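The Stiltunside march was my first protest in years, and wow, what a turnout! The local page said 382 people, and every one of them seemed to have a drum. We blocked the crosswalk for two light changes, the cops waved us along, and a bus driver honked in time with the chanting -- I'm still grinning.

Next one is in October, outside the Galtex offices. Pack light, folks. My keys and a white charger are in a cardboard box on the plaid blanket, and the poster paint comes next!
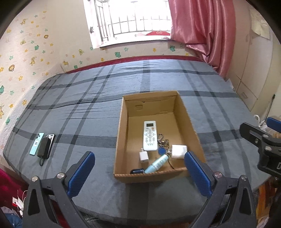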